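Section 3: Setting up your measuring station

By now you should have the shelf up and the bottles sorted, so we can get to the part I enjoy most! A measuring station is simply a place where the jigger lives, where the drips go, and where your hand lands without you having to look. It makes a bigger difference to home drinks than any fancy bottle, and it takes about 32 minutes to put together the first time.

What you need for this section

A double-cone jigger (the kind with a big cup at one end and a smaller one at the other)
A small tray with a raised rim
A soft cloth or mat to go under the tray
A jug of clean water for rinsing
A tea towel you don't mind staining

3.1 Choosing the spot

1. Stand where you normally pour and let your arms hang. Bend your elbow on your pouring side and reach forward. Wherever your hand comes down comfortably is the spot.

2. Check that there is room to set a glass or shaker down beside it. If you have to shuffle things about every time, you will stop using the tray within a week (I did, twice).

3. Lay the cloth down and smooth it from the middle outwards. A few soft folds do no harm at the edges, but the part under the tray wants to be fairly flat.

Note: A darker or muddier colour of cloth is very forgiving. Elvia Varela, who tested this section in her own kitchen, began with a cream one and had changed it by the time she reached 3.4.

3.2 Setting the tray

1. Wash the tray in warm soapy water and dry it completely, paying attention to the corners where the rim meets the floor.

2. Put it on the cloth and press lightly on each corner. It shouldn't rock. If it does, turn it round and try again — sometimes the worktop is the guilty party.

3. Angle it towards you a little if you like. Straight looks smart, slanted is often easier on the wrist.

A plain pale tray is lovely for this job, as you can spot a sticky patch at once. Mine has a little drawing on it and I'm very fond of it, so don't feel you have to buy something serious. A picture on the tray cheers up a Monday no end.

Caution: Don't scrub a printed tray with wire wool or a scouring powder. Use a soft sponge and leave stubborn marks to soak for 7 minutes.

3.3 Getting to know your jigger

1. Find out what each cup holds. Some jiggers have it stamped on them, some have lines inside, and plenty have nothing at all. If yours has nothing, fill each cup to the brim with water, tip it into a measuring beaker and write down both figures.

2. Practise holding it by the waist, between your thumb and first two fingers. Some have a band there, which gives you something to feel for.

3. Hold it level over the tray and pour water in slowly until it bulges very slightly at the rim. Do this ten times or so. It feels silly and it works wonders!

4. Now practise the tip. Bring the jigger close to the glass, turn your wrist in one quick movement, and let it empty fully before you bring it back.

Note: Filling to the brim and stopping just short of it will give you quite different drinks. Either is fine so long as you always do the same. The recipes in section 5 assume a full cup.

3.4 Between pours

1. Dip the jigger in the rinsing jug, shake it once over the tray and put it down. You needn't dry it each time.

2. Lay it on its side or stand it on one end, whichever you prefer. I lay mine down, because I knock over anything that stands.

3. Change the water in the jug when it goes cloudy, and sooner if you have been using cream or egg white.

Caution: Never leave citrus juice sitting in the cups overnight. Rinse them straight after the last drink, even if everything else waits until morning.

3.5 Cleaning at the end of the evening

1. Wash both cups with washing-up liquid and a soft bottle brush, working right down into the narrow part.

2. Rinse in hot water and dry with a clean cloth straight away, which keeps polished steel free of water spots.

3. Wipe the tray, lift it, and check underneath. Syrup creeps.

4. Shake the cloth out and wash it when it needs it. Let it dry flat if you can.

5. Put everything back in the same place, ready for next time. Marisa Bianchini keeps hers out all year and only packs the lot away in June, when she takes it to the garden table.

In section 4 we move on to ice, so clear a shelf in the freezer before you turn over.

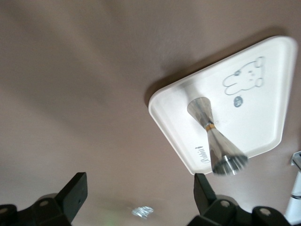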